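An Afternoon of Other People's Grippers

Posted Thursday, December 15, 2022

The invitation from Cokura promised a lab tour, light refreshments and "hands-on time with the instruments." The refreshments were samosas and they were gone by the time I'd found parking, so I went in hungry and prepared to be critical.

Cokura rents the upper floor of the Raju building, past a dentist. Divya Mudaliar runs the instrument bench and did most of the talking. Her team is comparing jaw sets for suturing: the Naton needle driver, the older Endine one, and a general-purpose grasper that everyone was rude about. Each gets the same job, a curved needle and black thread through a slit in a tissue pad, over and over, until something slips or someone wants coffee. 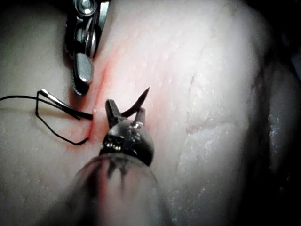 The trouble with comparing needle drivers, Divya told us, is that they all look wonderful for the first 100 grabs. After that the cables stretch a little, the jaws close a hair late, and the needle starts to swivel just when you'd prefer it didn't. Kumaresan Gowda keeps the log of swivels. He read us part of it aloud, with feeling.

We moved on to the consoles, where visitors got 8 minutes each. I have parallel parked a moving truck in February, in sleet, and I found this harder. The Endine jaws grip like a bulldog and let go like one too. The Naton set was kinder, though it wanted the needle at exactly the angle it wanted and had no interest in my ideas. I managed two stitches. Anitha Naidu, who was supervising, called the second one "brave."
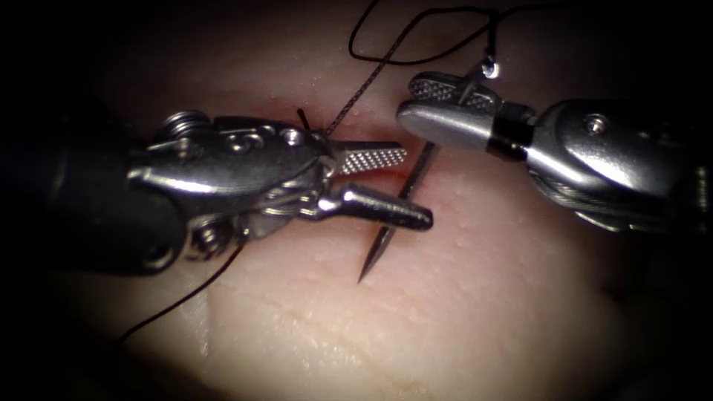

The handoff at the Cokura bench: the curved needle in the right-hand jaws, the left-hand pair open beside it.

Handing the needle from one arm to the other is where the time goes, apparently. A good operator on the bench does it in around three seconds. Mine could have been measured with a sundial.

Sivaprasad Palaniappan gave the closing talk, on cameras. He likes a view from close to the tip for placing the needle and a wider one for keeping track of the thread, and he wants both on one screen without the operator getting seasick. The question period was mostly a man in the front row asking about price. He didn't get one.

The next visitor day is in February. Sign up at the front desk, and park behind the dentist.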